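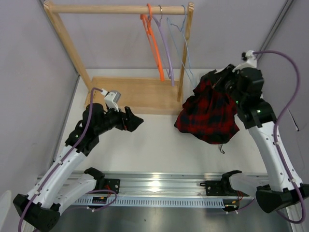 Started clearing out the closet in February. The rule I picked was simple: if I hadn't worn it in a year, it went.

Flannel shirts were the hard part. They wear well and I never get tired of them, so most stayed.

Sold a few things through Filodwood. Made 45 dollars after fees — less than I hoped, fine for one evening of work. 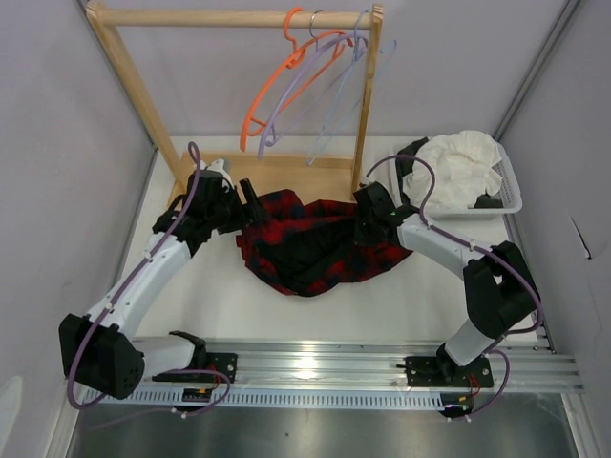
The rest went to the thrift store on Huson. They take clothes until 6 p.m. and want everything clean, with buttons done up.

Marijke Lambrechts asked what I'd buy with the money. Nothing yet. A good wool coat is more than 300 new and I can wait for a used one.

Next up is the hall closet. Mostly boots and old towels — should be quicker.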